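Breakfast rooms on a small budget
Notes for the Skindosness talk, November. Keep to time!!

START
Hello, thanks for coming out in the rain. Ask who runs a B&B, who's thinking of it. Hands up. Don't do the ferry joke, did it last year.

What I'm covering: the room guests see first thing, half asleep. Light, noise, tables, the stuff on tables. Not food. Food is after lunch, someone else.

LIGHT
Plandaler when we took it on. North-facing, one bulb in the middle, brown curtains. Everyone looked ill.
Curtains down first. Cost nothing. Left them down a month, no complaints.
Then wall lamps, warm bulbs. 60 quid the lot, second hand.
Say the bit about dimmers: check the bulb says dimmable on the box. I didnt. Buzzing all through Easter.

NOISE
Hard floor + chairs = horrible. Felt pads. Go round with new ones every spring, they fall off.
Moved the toaster away from the kitchen door. Two people queueing there and the tray can't get out.
Radio: low or off. Argue about this in questions not now.

TABLES
Old pine ones, rings all over. Priced up new from Montes, 436 each, no chance. Had the tops covered in the end, 385 for the whole room incl. edging.
Pattern hides crumbs. Plain dark doesn't, plain dark shows every fingerprint. Pale with a bit of veining is my pick, but take a sample home and spill tea on it.
Round corners if you get families.

FLOWERS
Fresh: lovely, dear in winter, water needs changing. Weekly bill adds up, do the sum for your own place.
Artificial: buy fewer, buy better. Look at the stem before the petals, cheap ones have a seam down the side.
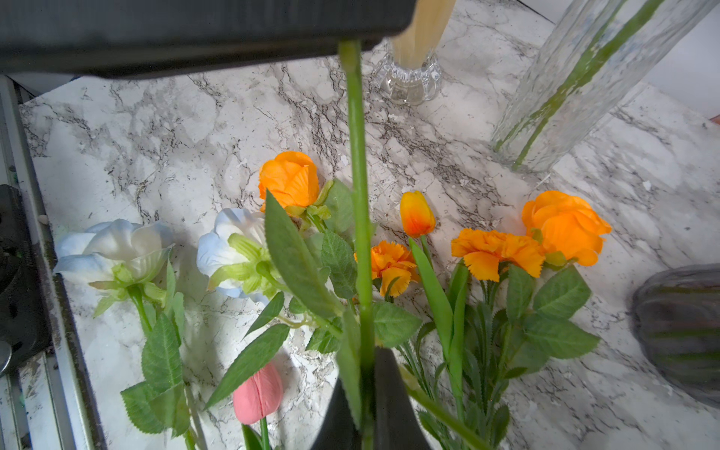
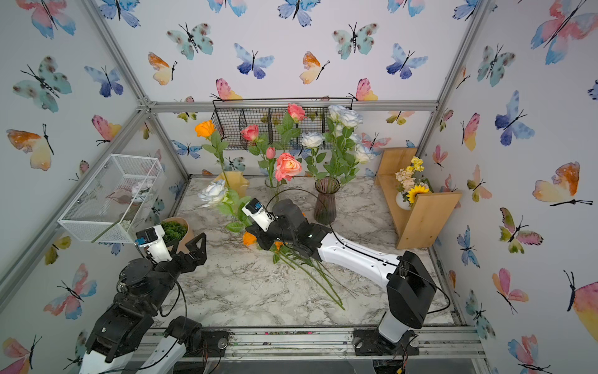 Long green stems, marble-patterned top.

Dust them!! Hairdryer on cold, outside, then a damp cloth. Put it on the cleaning rota or it wont happen.
Low vases. People want to see who they're talking to.
Swap colours with the season if you can be bothered. We do spring and autumn, that's it.
No scent sprays near breakfast please. Lost a guest over lavender.

WALLS
Flinum story (short version). Cafe up the road, papered all four walls with big leaves, felt like being in a hedge. Took one wall back to white, much better. Owner happy for me to tell it.
Pictures at sitting height, lower than you think.

TIMINGS
If it's gone 11 skip the walls and go straight to questions.

QUESTIONS
Likely ones: cost of covering tops, where to get pads, dogs at breakfast (yes, by the door, blanket).
Price list on the chair by the exit. Bring the tea-stained sample back, someone walked off with it last time.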